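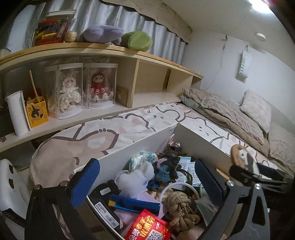

Posted by Paweena Yimyam
Filed under: Minutes, Swap Group

Minutes of the Dewan Street Swap Group, 15th June

OK, I took the notes again, so you get them my way. We met in the back half of the library and started late while I hunted for the extension cord. 9 of us made it, plus one baby, who did not vote.

May minutes. Read out by me, too fast. Accepted with one fix: the rain date was my idea and I'd left myself out of it. Fixed!

Money. We have $664 in the account. The table rental for the fall swap is $20 a table, same as last year, and the hall wants a deposit up front. I said I'd call them and ask if they'll take it in two parts. Everyone was fine with that, so it's on my list.

The fall swap. This took most of the evening (sorry to those with early shifts). We're keeping it to one day this time. I loved the two-day one, I really did, but I was so tired by the second afternoon that I priced my own jacket and put it on the rack. Doors at ten, drop-off the evening before, and no drop-offs at all on the day itself. We voted on that last part and it passed with one against.

Mixed boxes. You know the kind, a bit of everything from every drawer in the house, coupons and cases and things with the barcode still on. Half the group wants them banned, and I'm in the other half, because I like digging! We went back and forth and landed on this: mixed boxes are welcome if the person bringing one stays to help sort it. Expired coupons go straight in the recycling. Anything with a plug gets its own table and a strip of tape saying whether it's been tested.

Flyers. Uvico quoted us for 1000, and that's way more than this neighborhood has doors. I'm going to ask Pulico for a smaller run and see if they can match the paper. We're keeping the yellow. There was a push for green, and I'm writing down that I was tempted.

Leftovers. Nomus will pick up clothes and books but they don't want bedding or toys with missing parts. We still need a home for the bedding. I offered to ask the animal shelter on my way to work, and if they say no I'll bring it back next time.

Other stuff. The key to the storage closet is still sticking, so lift the door a little as you turn it. The coffee urn needs a new lid. Someone left a gray umbrella in May and I have it at my place, so text me if it's yours.

Next meeting is same room, same time, next month. I'm bringing the flyer prices and the answer about the deposit, and please bring your own mug.

Paweena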